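Home | Issues | Sections | For authors | Search

Filed under: Household studies, Storage and entry spaces

3. Entry storage in small rented homes

3.1 Why the entry was studied separately

In the first part of this paper we treated the home as a set of rooms. This was convenient for the survey, but it left out a place that most respondents mentioned without being asked: the few square meters behind the front door. In the older apartment blocks of Sikermont this place is rarely a room. It is a widening of the corridor, with one wall for coats, one corner for shoes, and no window. Tenants do not call it by a fixed name. In the answers we found "hall," "entry," "the door part," and also "the shoe place."

Royer, in his earlier study of the Strickland district, proposed that the entry should be counted as storage and not as circulation. We follow him on this point, but with one reservation. Storage in a closet can be closed and forgotten. Storage in the entry is used several times in a day, and it must leave enough floor for a person to bend, sit or kneel. If we count only the shelf, we lose the floor in front of it, and for many daily tasks the floor is the larger part.

3.2 Material and method

The survey form was sent to 1000 households and 585 of them returned it complete. From these we chose 20 homes for a longer visit. The visits were made in October, when both summer and winter footwear is commonly kept near the door. Each visit had three parts: a measured plan of the entry, an open interview, and a record of ordinary tasks done there by a member of the household. We asked for tasks which the person considered too small to mention in the form. Among those named were sorting mail, closing an umbrella, cleaning a bag, and lacing shoes.

The plans were drawn with the Vident software, and depths were measured from the wall to the front edge of the furniture. We did not correct for doors that open inward -- this is discussed in Section 5.

3.3 The working floor

We use the term "working floor" for the area that a person needs in front of entry furniture to complete a task without moving to another room. It is larger than the area needed to stand. In our plans the shelf itself was seldom the obstacle. More often the obstacle was a second row of shoes, a bicycle, or a radiator placed on the opposite wall. Figure 3 belongs to the group of tasks done at floor level.

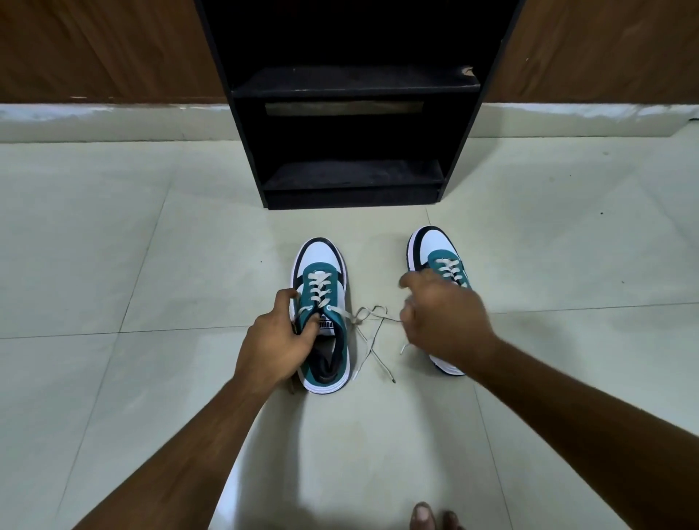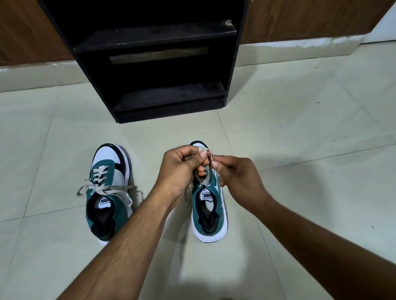
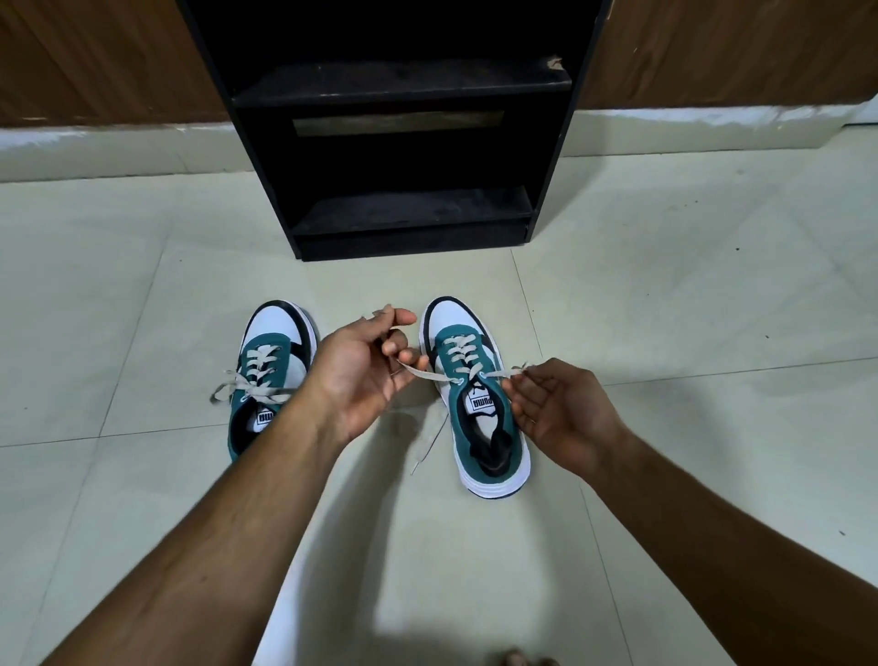
Figure 3. Handling shoelaces on a tiled floor.

The interviews show that people adapt to a short working floor in different ways. Some carry the task to the kitchen, where there is a chair. Some do it outside on the landing, although the house rules in two of the blocks do not permit this. The largest group simply accepts an uncomfortable posture. One respondent, a tenant of the Nekia block, told us that she had never thought of it as a problem of the apartment: "I thought it is only my back."

We consider this answer important for the reading of the survey. In the form, satisfaction with the entry was high, almost equal to satisfaction with the bedroom. In the visits, the same persons described daily difficulties in detail. The form asked whether the space was sufficient, and a tenant who has adapted to it will say yes. A future form should ask where each task is done, and only after this whether the place is suitable.

3.4 Furniture depth and height

Deep furniture was not preferred by the visited households. A shelf that takes a shoe lengthwise also takes the floor in front, and several tenants had replaced such a shelf with a narrow cabinet where shoes stand on an incline. Others kept the deep shelf because its top was used for keys, gloves and mail. These two needs are in conflict, and the choice depended more on the number of persons in the home than on the size of the entry.

Height was less debated. The lowest level was commonly given to heavy or seldom used shoes, and the level near the hand to the pairs of the week. Where small children lived in the home this order was reversed -- the children's shoes went to the bottom, and the parents complained of dust.

It must be noted that rented furniture cannot always be changed. In the Strickland homes the shelf was often fixed to the wall by the owner, and the tenants placed a second, movable piece beside it. We counted both as entry storage. In Section 4 we compare these homes with those in which the entry was left unfurnished.

Contact the editors | Copyright and reuse | Back to top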